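Counting people who tick more than one box

I have been going back over the household survey we ran in Akstead, mainly to sort out the language question before the next round goes out in January. The form asked for "main language spoken at home" and gave space for one answer. Of the 335 forms returned, 17 had two languages written in, usually with a slash between them, and the data entry rules had no code for that. Vichien Ratanaporn, who did the entry, kept the first language and dropped the second.

It is a small share of the total. The trouble is where those forms sit. Most came from the streets behind Nostano Road, where we already knew the older health centre records used a different list of languages from ours.

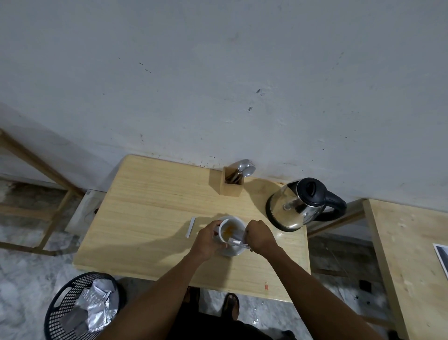

The health centre list has a code for "other Asian language". Ours splits that group up. If you try to match the two sets, you can fold our codes into theirs, but you cannot go the other way. Folding loses the detail that we added the question to get.

I matched 295 records by address and compared the answers by hand. Thai and Lao were the worst pair. A household recorded as Lao on our form might be "other" on theirs and Thai on the school return, and each of those can be a fair answer to the question as it was worded. "Spoken at home" and "first learned" are different questions. So is "preferred for letters", the one the school uses. 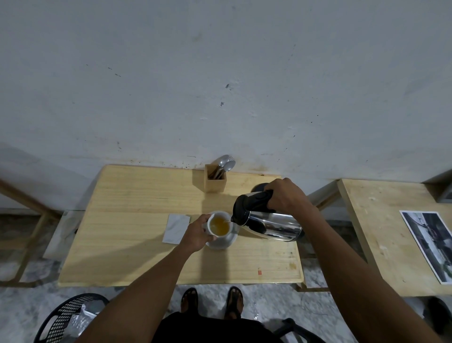

Page 2

Pornthip Klinhom suggested a plain fix, which I have now put in the draft: allow up to three languages, in any order, and ask separately which one to use for letters. The old single answer can still be worked out for comparison, provided the rule for doing so is written down and dated.

Arnulfo Agudelo would like the ancestry question changed in the same way. I am less sure. The wording there has been fixed since the Saithong pilot, and changing both at once would make it hard to say which change moved the totals. I have left it alone for this round.

The draft code list still needs a check against the Curo import file, which rejects any field with a slash in it.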